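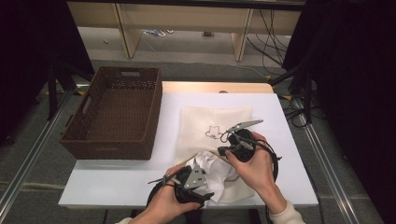
Bear bag and white cloth, two hands on the grippers.

Dundine feature race – should Tsoukalas have pitted Areti under the safety car?

hairpinhugo
8/24/23
Still buzzing from this one so forgive the long post. What a race! I was on the bank above the hairpin with a flask and a soggy sandwich and I don't think I sat down once after half distance.

For anyone who missed it: Areti Lazaridis led from the start, had it under control, then the safety car came out with 15 laps to go. Markos Vlachopoulos dived in for fresh Zullicos, Areti stayed out, and you all know how it finished. Markos got by on the outside of Long Left on the last lap but one, and the whole bank went up.

I still think Tsoukalas did the right thing. Track position is everything at Dundine. You can follow a car through the infield all day and never get a sniff, so if you've got the lead you keep it and make them come and find a way round you. It took a brilliant move to beat her and on another day it doesn't come off.

What does everyone else reckon?

oldslicks
Wrong call, sorry. Great race though, best we've had all year.

Track position mattered at Dundine when the surface was smooth. They patched the whole back section over the winter and it chews the left rear now. You could see it in the support race, everybody was sliding about by the end. If you're the leader and the safety car hands you a cheap stop, take it. You might come out third or fourth, but you come out on rubber.

quietpaddock
With oldslicks on this. And Markos only lost two places by stopping! Zoi Chrysikopoulos and one of the Wuvedik cars, and he'd cleared both of them before the first replay was over.

hairpinhugo
Yes, but that's hindsight. When Areti had to decide, the pit entry was coming up and nobody behind her had moved yet. If she comes in and Markos stays out, he's leading and she's stuck in the dirty air behind him.

Efi_on_the_bank
Long-time reader, hardly ever post, but I had to join in because I was marshalling at Long Left and had the best seat in the house. I've never seen anyone carry that much speed round the outside there. He was right up on the painted bit, and she left him exactly a car's width and no more. Proper racing from both of them. I had goosebumps in my overalls.

On the tyres, hers looked tired for a good while before he got to her. The back was stepping out on the way in and she was catching it every single lap. Lovely to watch, and you just knew it couldn't last.

oldslicks
Thanks for that, Efi, and thanks for marshalling. "Catching it every lap" is just what I mean. A driver that good was hiding how bad the tyres were, and the team on the wall had only her lap times to go on.

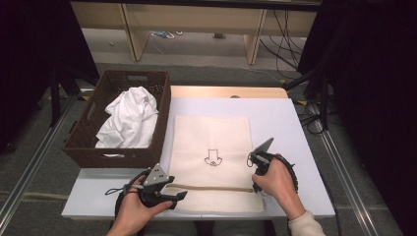 I'd also look at the fuel. They all start with a full tank for 70 minutes, and Tsoukalas had her running rich early on to break the tow. That's fine if you plan to stop. If you plan to go to the end you want her sat in fifth gear through the infield, coasting a bit, keeping the rears cool. They ran the first half of one strategy and the second half of the other.

karting_dad_62
Now that's interesting. I'd assumed she was just pushing to build a gap.

My lad came with me, his first big meeting, and he hasn't stopped talking about it. He's decided he's a Zoi Chrysikopoulos fan because she waved at him from the scooter in the paddock. Fair enough, she drove a cracker as well. Third in a car that was nowhere in practice, and not a word about her in the reports.

quietpaddock
Zoi was superb. The Wuvedik engine is down on the straights compared to the others and she made it all back under braking. If they find something for next year she'll win races, I'd put money on it.

hairpinhugo
Agree about Zoi!

Oldslicks, I don't buy the fuel argument. Thu Tô did the post-race chat on the circuit tannoy (she engineers Areti's car) and she said they were on target for fuel all race and the stop was always going to be Areti's choice. Areti said she felt good on the tyres at the time and wanted to stay out. I like a team that backs its driver.

oldslicks
I like it too, I just think the wall should have overruled her. What did the driver know about how Markos was going to come back at her? She had a safety car in front of her and cold tyres to worry about.

Efi_on_the_bank
She came down to our post on the slowing-down lap and gave us all a big wave, by the way, and she'd just lost the thing by half a car length. I was clapping so hard I nearly dropped my flag.

quietpaddock
Class. Points gap is 5 now with the last round to come, is that right? I make it Areti still ahead.

hairpinhugo
Yep, Areti still ahead. And the last round has that long uphill straight where the tow is massive, so expect the pair of them to be swapping places all day. I've already booked my spot.

karting_dad_62
Is there any cover from the rain on that side, or should I bring the big umbrella?

Efi_on_the_bank
Bring the umbrella. There's a tea hut behind the second grandstand, but the queue is terrible once the support races finish.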